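4.3 Before the arm moves over the bin

1. Check that both clamps at the back corners of the bin are tight. Retighten them after every 72 cycles.
2. Run the arm at reduced speed for the first 2 cycles.
3. Keep the pendant within reach — never inside the arm's travel.

Caution: Keep hands out of the bin while the drives are on.

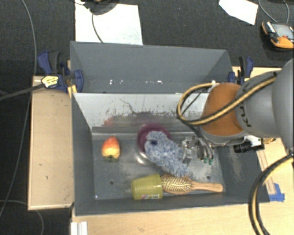 Vunby, September 7, 2024 (Saturday, September 7, 2024, release)

4. Leave slack in the cables at the wrist. A loop may pass over the back wall but must not catch on a clamp.
5. Mixed items may touch or overlap, as the duster and bowl do. Do not stack them above the walls.

Note: Log any stop under Munshi rule 162.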